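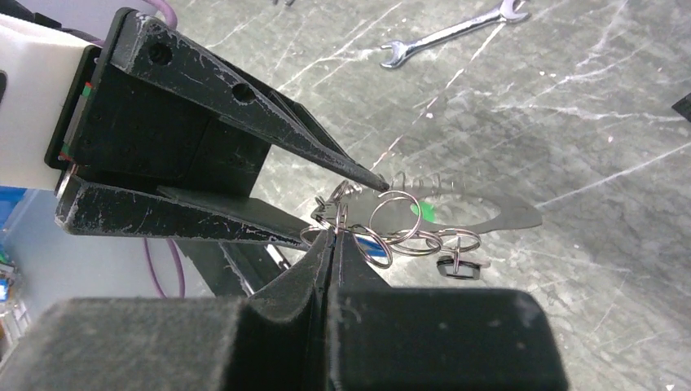
Metal parts, Plarnbridge workshop building

Plarnbridge Workshop Tenants
Minutes of the February meeting

Meeting opened at 7:10 p.m. in the upstairs kitchen. 22 tenants signed in. Apologies from Gosix and from unit 9.

Minutes of the last meeting
Approved with one correction. The item on the freight door should read "repaired by the landlord," not "by tenants."

Heating
The first floor was below 60 degrees on several mornings. The landlord's agent says the boiler timer was set wrong after the power cut and has been changed. Units on the north side are asked to write down temperatures at 8 a.m. for the next two weeks and leave the sheets in the mail slot by the stairs.

Loading dock
Feresska has asked to use the dock until 10 a.m. every day during its busy period. Several tenants get early deliveries and were against a fixed block. Agreed that Feresska can have the left bay until 9 a.m. and that the right bay stays open to everyone. Pallets left overnight will be moved to the yard. The painted line between the bays has worn off and needs redoing.

Waste and scrap
The current hauler has raised its price to $595 per quarter for the mixed bin. Two other quotes were read out. Chrysikopoulos was cheaper but does not take oily rags or paint cans, and would come every other week. Discussion went on for a while. The metal bin is emptied free of charge and is not affected, but people are still putting cardboard in it.

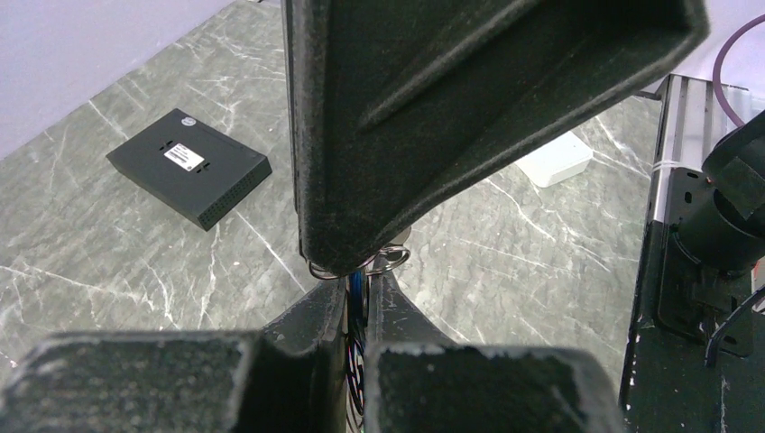 Jadwiga Kurek asked whether the cost could be split by floor space, as she pays the same share as units three times the size of hers and fills one bag a week. Others said the lease sets equal shares. The lease will be checked and the item comes back next month. No change of hauler until then.

Keys
Two front door keys are still missing. New keys will be charged to the unit that lost them.

Other business
The upstairs sink is slow again. No coffee grounds down the drain, please. The bike rack request is held over.

Meeting closed at 8:35 p.m.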